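Mirnside Laboratory for Applied Manipulation
Gallery: Gripper and Camera Comparison in Simulation

Published Jan 28, 2023
Page prepared by Nazma Seneviratne

The Mirnside Laboratory presents on this page a selection of views from its comparison of parallel grippers and camera placements. The comparison was opened in December at the request of the teaching and research sections, which had until then used separate gripper models and separate camera settings. Results obtained by one section could not easily be repeated by the other. The work was directed by Dilani Bhattacharjee, with simulation support from Lakmal Debnath.

All trials reported here were run in simulation. Two parallel gripper models were entered, referred to throughout by their project names, Genach and Vultden. Each was tested with a camera on the body of the robot and with a camera close to the gripper. The controller was the same in every case and is known in the laboratory as Dewan. A total of 136 trials was completed, and 11 were set aside after review for errors in the starting pose.

Trials were divided into approach, alignment and closing. The approach trials received the most attention, as the sections disagreed on how much of the surroundings an operator needs to see before the fingers are brought near a surface. Rooms with plain walls and rooms with patterned surfaces were both included. Dilruba Ranasinghe prepared the room models and adjusted the surface textures after the first group of trials.

The views may be reproduced for teaching purposes if the laboratory is credited.
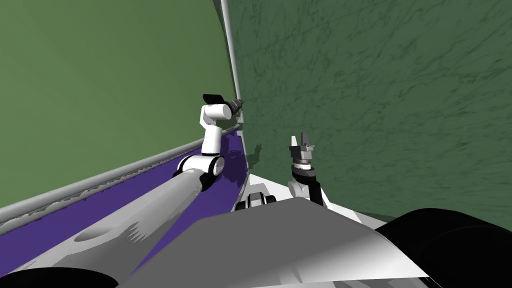
Body view, with both arms raised. The left gripper points toward the corner where the light green and dark green walls meet, and the two fingers of the right gripper stand upright with a small gap between them. 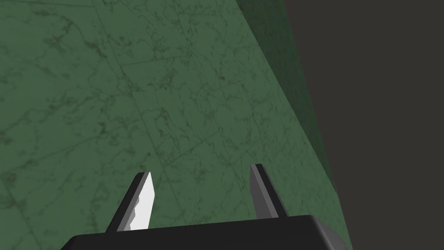

Close view from just behind and above the gripper. The fingers are open and directed at a green marble surface, and the faint seam lines between its large tiles can be followed past the fingertips.

Camera placement had a greater effect on the approach trials than the choice of gripper. Operators working from the body camera reported that they could judge the position of the arms in relation to the room, but were less certain of the final distance to a surface. Operators working from the close camera corrected finger angle sooner and lost track of the other arm more often. The sections have agreed to record both views in all future trials, and to state in each report which view the operator was using.

The differences between the two gripper models were small during approach and became more marked during closing. The Genach model closed evenly at all the speeds tested. The Vultden model required a lower closing speed to give the same result, although operators preferred it for alignment, where its finger edges were easier to judge. Neither model has been withdrawn. The teaching section will continue with Genach for introductory courses, and the research section will use both.

Several operators commented on surface texture. Lines and veining gave them a reference when estimating how far the gripper had moved, and they asked for some pattern to be kept on walls and other large surfaces. Others considered that this made the task easier than it would be in a plain room. The question has been referred to Thilini Sarkar, who is preparing a further group of 32 trials in which the texture will be varied and the gripper and camera held constant.

A change was also made to the Dewan controller during the period. The original settings allowed the wrist to continue turning for a short time after a stop command. The stopping behavior was corrected before the closing trials began, and the 20 approach trials most affected were repeated under the new settings. Only the repeated runs are included in the total given above. Members of staff who hold copies of the earlier controller files are asked to replace them.

The full trial record, including the starting poses, operator comments and controller settings, is held by the research section and may be consulted on request. Persons wishing to use the room models in their own work should write to Dilruba Ranasinghe and state the gripper model and simulator version they intend to use. Requests concerning the trial method should be addressed to Dilani Bhattacharjee. Views from the texture trials will be added to this gallery when the review of those trials has been completed.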